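**Ditholm's laundry room opens its doors again this October**

Aster, the neighborhood housing group, is so pleased to share that the shared laundry and drying room at Ditholm will be back in use this October, with much more space for hanging clothes than before. Residents have been patient through a long summer of carrying bags across the street, and we thank every one of them for it!

The work was paid for with a $2,000 grant from Coman, along with small gifts from over 100 households, many of which came in envelopes with very kind notes tucked inside. Harkirach, the family-run repair shop next door, painted the walls and put in new shelves.

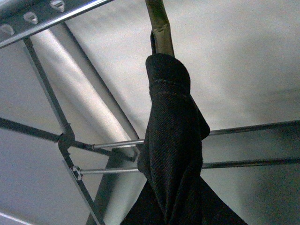 Air drying is a large part of what the room is for, and it was the first thing residents asked about when we went door to door in the spring. Plenty of everyday clothing does better on a rack than in a hot dryer, and dark things in particular keep their color longer. Something black and soft, folded over a rod and left to hang down like this, needs only a bit of room on either side and a little patience.

The room will open at 7 every morning, and there is no charge for using the racks. Residents are welcome to bring their own hangers and clothespins (please put a name on them), and to stop in on Tuesday evening for coffee and a look around before the first loads go in.

Questions may be left at the Aster front desk.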